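Greko Mobile Trade-In: Frequently Asked Questions

Which phones does Greko accept?
We accept 287 models of smartphone, in any color and storage size. A phone must turn on and hold a charge. Cracked screens are accepted at a lower value.

How long is my quote valid?
Quotes are valid for 30 days. Quotes issued in December follow the same rule.

Where can I bring my phone?
Trade-ins are handled at our Mudport and Staltuvton stores. Customers elsewhere may request a prepaid mailer.

What should I do before handing it over?
Back up your data, sign out of all accounts and remove the SIM card. Phones that remain locked to an account will be returned.
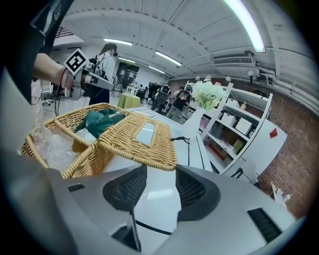
Should I include the charger and case?
Chargers and cases do not affect the value of your trade-in and may be kept. Items sent with a phone cannot be returned. Please take the phone out of any outer wrapping before inspection – a clear plastic bag like the crumpled one in the wicker basket should be left at home.

When will I be paid?
Store credit is issued within four business days of inspection.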